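Ticket 1615: Coltley approach chart won't load on the tablet
Opened by Gunhild Vestergaard

Hi again! I fly a little two-seater out of Coltley and I use the Rondard flight planner on my tablet. Ever since I updated it, the chart for runway 19 comes up blank (all the others are fine, even Dervishi, which I never use).

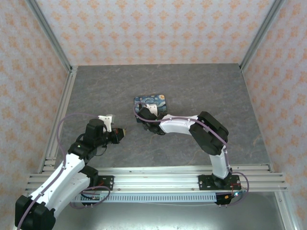 I've cleared the chart cache twice and signed out and back in, same thing. When I tap runway 19 I get a gray square no bigger than that little starry-night-looking tile on the tabletop, and then error 62. Zooming does nothing!

Update: deleted the whole Coltley pack, downloaded it again over the clubhouse wifi, and the chart is back. Please leave this open till I've tried it offline.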